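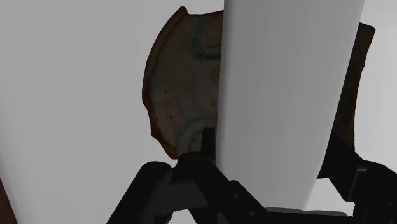 Wrist view from the simulator, white panel between the fingers and the brown piece behind.

I've had the Gruvero trial since July and I've used it most evenings, so I can say a bit about whether it's worth paying for. It's a tabletop simulator with one arm, a two-finger gripper and a library of household objects. You get 28 rooms on the basic plan. Setting it up took me about 20 minutes, most of it spent downloading textures.

The wrist camera is the part I like best. You can put it side by side with the room camera and line up a grasp from both. Flat items are still a pain. Anything thin on a table needs the fingers very low, and the default approach height is too cautious for that. Mingxuan Lei told me to change it in the task file, and the menu setting does nothing.
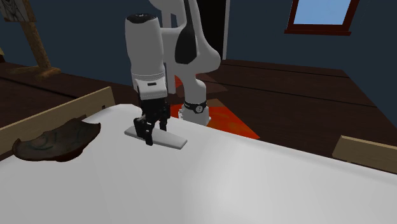 The manual has 11 pages on contacts and friction and hardly a word on saving camera positions, so I lost mine twice. Support did answer the same afternoon.

I also tried Cordeiro last year. It looked plainer but ran better on my old laptop. For now I'll pay for one more month of Gruvero and see if the next update sorts out the menus.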